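夏季における加熱調理時間の短縮と台所環境に関する調査研究
保温調理を用いた鶏肉・豆料理の検討

生活科学課程 調理科学演習 最終報告書
提出日 2026年1月13日

1. 研究の背景

夏季の家庭調理においては、こんろの連続使用に伴う室温上昇が調理者の負担となる。とりわけ煮込み料理は加熱が長時間に及ぶため、八月を中心とする時期には献立から外される傾向がある。本演習の予備的な聞き取りでも、「暑い間は煮物を作らない」「惣菜で済ませる」との回答が目立った。

煮込み料理を避けることは、豆類や根菜類の摂取機会が減ることにもつながる。そこで本研究では、短時間の沸騰加熱の後に鍋を火から下ろし、断熱容器に収めて余熱で火を通す保温調理に着目した。保温調理は古くから毛布や新聞紙を用いて行われてきた方法であり、特別な熱源を必要としない。一方、仕上がりの硬さ、味の浸透、衛生上の安全性については、家庭ごとの経験に委ねられている部分が大きい。

2. 目的

本研究の目的は、次の二点である。
(1) 保温調理によって、通常の煮込みと同等の食味が得られるかを官能評価により確かめること。
(2) こんろの使用時間をどの程度短縮できるかを測定し、夏季の家庭で実行可能な手順として整理すること。

3. 試料および器具

鶏もも肉は皮付きのものを用い、一切れを四つに切り分けた。ひよこ豆は乾燥品を一晩浸水させ、浸水後に水を替えて使用した。玉ねぎ、にんじん、トマト水煮は同一の店舗で同日に購入した。調味は塩、黒こしょう、クミン、レモン果汁とし、香味野菜の炒め工程は両条件で共通とした。

保温容器には、市販の保温鍋Adotarと、班で製作した簡易保温箱の二種類を用いた。後者は段ボール箱の内側に綿の古布を詰めたもので、以下では設計時の呼称に従いStererと記す。対照条件には厚手の片手鍋を用い、蓋をして弱火で煮込んだ。

水量は各条件とも500 mlとした。豆の浸水状態によって吸水量が異なるため、浸水後の豆は水気を切ってから計量している。鍋の材質が異なることによる影響は、今回の設計では分離できていない。

4. 献立の設定

献立は、鶏肉とひよこ豆のトマト煮、および鶏肉と根菜の薄味煮の2種とした。前者は酸味と香辛料が強く、味の差が現れにくいと予想された。後者は調味が単純であるため、火の通り方や煮汁の濁りが評価に反映されやすいと考えた。

当初案では煮魚を加える予定であったが、加熱時間がもともと短く、短縮の効果を論じにくいことから除外した。献立の決定後、演習内の中間発表において概要を報告し、意見を求めた。

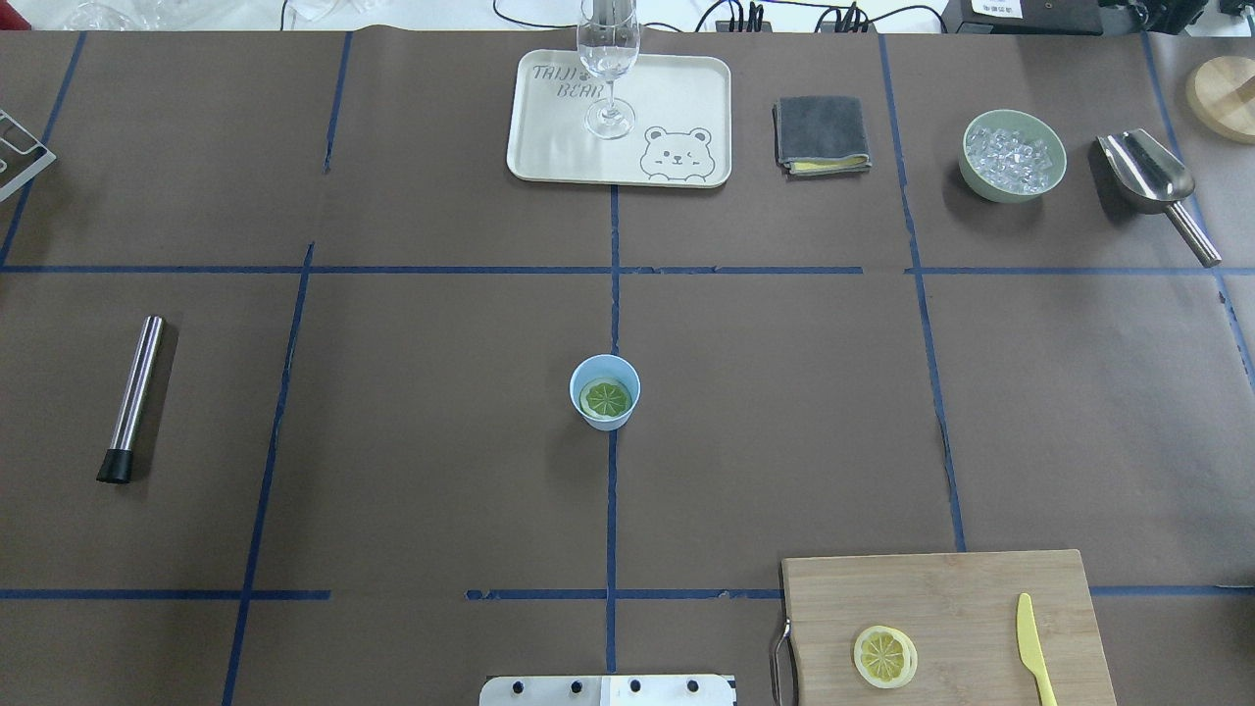
Fatemeh Salehiからは、豆料理については浸水の時間も調理時間に含めて示すべきではないか、との意見が出された。こんろを使わない時間であっても前日からの準備が必要であれば、帰宅後に調理を始める家庭には手軽な方法とはいえない、という趣旨である。あわせて、乾燥豆を常備しない家庭を想定し、水煮の豆を用いた場合の手順も付記してはどうかとの提案があった。

班ではこの指摘を受け、調理時間の表記を「こんろ使用時間」「保温時間」「前日準備」に区分した。水煮豆による手順は、官能評価の対象とはしないものの、第8節に参考として掲載することとした。

5. 方法

5.1 加熱および保温

鍋に油を引き、鶏肉の皮目を焼いて取り出した後、玉ねぎとにんじんを炒めた。豆、水、トマト水煮を加えて沸騰させ、鶏肉を戻し、再び沸騰したことを確認してから17分間煮た。保温条件ではこの時点で直ちに火を止め、蓋を閉じたまま断熱容器に移した。対照条件では弱火での加熱を継続した。

薄味煮では豆とトマト水煮を除き、根菜を増やしたほかは同じ手順とした。保温中は蓋を開けず、終了時に煮汁と肉の中心部の温度を測定した。衛生上の安全を確保するため、保温後はすべての試料を再度沸騰させ、肉の中心まで十分に加熱されたことを確認したうえで評価に供した。

5.2 官能評価

評価項目は、肉の軟らかさ、豆または根菜の硬さ、味のしみ込み、煮汁の香り、総合的な好ましさの五項目とした。各試料には無作為の記号を付し、評価者には調理方法を知らせなかった。試料の間には水を口に含むよう求めた。集計の対象とした評価票は187枚であり、未記入の項目があるものは除いている。

5.3 台所環境に関する質問

評価票の裏面には、夏季の調理に関する質問を設けた。煮込み料理を作る頻度、こんろの使用を避ける理由、冷房の使用状況について選択式で回答を求め、自由記述欄を付した。この調査票の様式は、学内の食生活調査Juredineで用いられたものを、担当教員の許可を得て一部改変した。

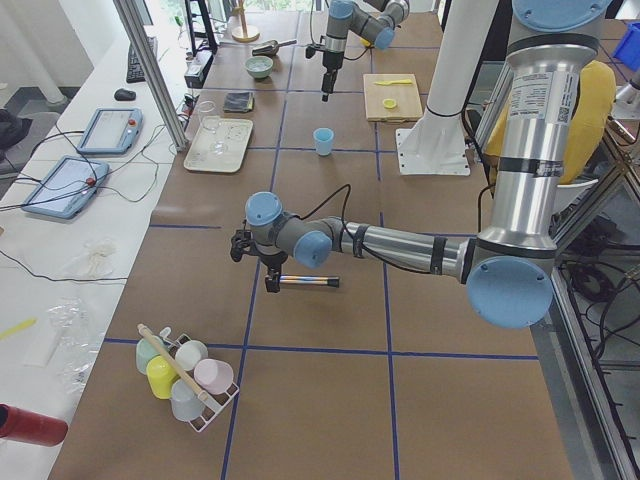 6. 結果

6.1 食味の比較

トマト煮では、総合的な好ましさについて、保温条件と対照条件の間に明確な差は認められなかった。肉の軟らかさはAdotarを用いた試料が最も高く評価され、対照条件の試料では「ややぱさつく」との記述が見られた。煮汁の香りは対照条件が優位であった。弱火で加熱を続けた試料では煮汁が濃縮され、トマトの風味が強まったことが要因と考えられる。

薄味煮では、にんじんの硬さに条件間の違いが現れた。Stererを用いた試料では中心に硬さが残るとの指摘が複数あり、断熱の不足により保温中の温度低下が大きかったことがうかがえる。味のしみ込みについては、いずれの保温条件も対照条件と同程度の評価であった。

6.2 こんろ使用時間

保温条件では、弱火での継続加熱を省くことにより、こんろの使用時間が両献立とも短縮された。ただし、保温後の再加熱を含めると短縮の幅は小さくなる。保温温度が低下しやすいStererでは再沸騰までに時間を要し、Adotarとの差が生じた。

6.3 質問紙の回答

こんろの使用を避ける理由としては、室温の上昇を挙げる回答が最も多く、鍋のそばを離れられないこと、後片付けの負担がこれに続いた。自由記述では、保温中に外出できる点を評価する意見がある一方、夏季に料理を長く置くことへの不安も示された。

7. 考察

以上の結果から、酸味や香辛料を用いた煮込みであれば、保温調理は通常の煮込みに代わる方法として利用できると判断される。煮汁の濃度については、初めから水量を控えるか、仕上げの再加熱時に蓋を外すことで調整が可能である。

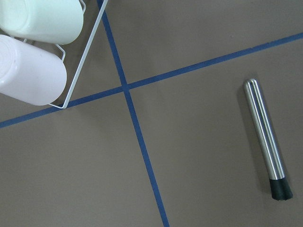 根菜を主とする献立では、切り方を小さくする、あるいは沸騰後の加熱を延長するなどの調整が必要となる。簡易保温箱については、布の詰め方を改め、鍋の上部を厚く覆うことで改善の余地がある。班内では、蓋の周囲に隙間が残っていたことが温度低下の主な原因であるとの見方で一致した。

衛生面では、保温中の温度が十分に高く保たれているかを家庭で確認することが課題となる。温度計を持たない家庭も多いと考えられるため、保温の時間を長く取りすぎないこと、食べる前に必ず再沸騰させることを手順の中に明記した。就寝中や終日の外出中にわたる保温は、本報告では推奨しない。

8. 参考手順(水煮豆を用いる場合)

鶏もも肉に塩をふり、皮目から焼いて取り出す。
同じ鍋で玉ねぎとにんじんを炒め、クミンを加える。
水気を切った水煮豆、トマト水煮、水を加えて沸騰させ、鶏肉を戻す。
第5節と同じ時間煮た後、蓋をしたまま保温容器に移す。
食べる前に再び沸騰させ、肉の中心まで火が通っていることを確かめ、塩とレモン果汁で味を調える。

水煮豆はすでに軟らかいため、保温が長くなると皮が破れやすい。試作では、豆のみを再加熱の段階で加えた場合に形がよく保たれた。残った料理は浅い容器に小分けして速やかに冷まし、冷蔵庫で保存する。

9. 今後の課題

今回は鍋の材質をそろえることができず、容器の断熱性能と鍋の蓄熱性の影響が重なっている。次年度の班には、同一の鍋を用いた比較と、保温中の温度の連続測定を引き継ぐ。また、室温の変化については調理室の空調を止めることができず、測定を見送った。家庭の台所に近い条件での測定が望まれる。

豆の種類についても、レンズ豆のように浸水を要しないものを加えれば、前日準備の負担に関する指摘に答えることができる。計量記録および評価票の集計表は、演習の共有フォルダChackoに保存している。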